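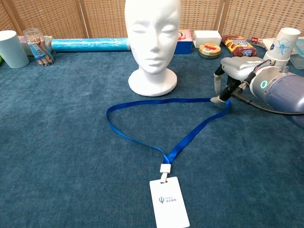
The Return of the Small Hat Shop

Katbridge once supported 28 milliners. By the time Deno closed its workroom on Market Street, the town had 2, and both relied on repairs for most of their income. A training program begun last October is intended to reverse that decline.

The program, administered by the Brarnska Institute, accepts adults with no previous experience in the trade. Students spend 36 weeks learning to block felt, wire a brim, and line a crown by hand. Foam heads are used for display and for checking proportion, while shaping is done on solid blocks, many of them acquired from the Deno workroom.

Polyxeni Mitsotakis-Vlachou, the program's director, regards fitting as the most neglected part of the craft. "A customer will forgive a plain ribbon," she said. "A hat that pinches goes back in the box."

Demand comes chiefly from weddings, theater companies, and places of worship. Ryota Oda, who completed the course in its first group, now rents a bench at Dönmez, a tailoring firm near the station, and takes orders by appointment. His simplest felt hat requires two fittings.

The Institute has received 70 applications for the next group. Classes will remain small, as the steamers can serve only a few students at a time.

Comments

Thodoris Lambrakis
My mother trimmed hats at Deno for years. Does the course cover straw as well?

Christos Konstantinidis
Are evening classes planned? I work days and would apply.

Thanasis Chatzigeorgiou
Mr. Oda relined my father's gray fedora. Very neat work.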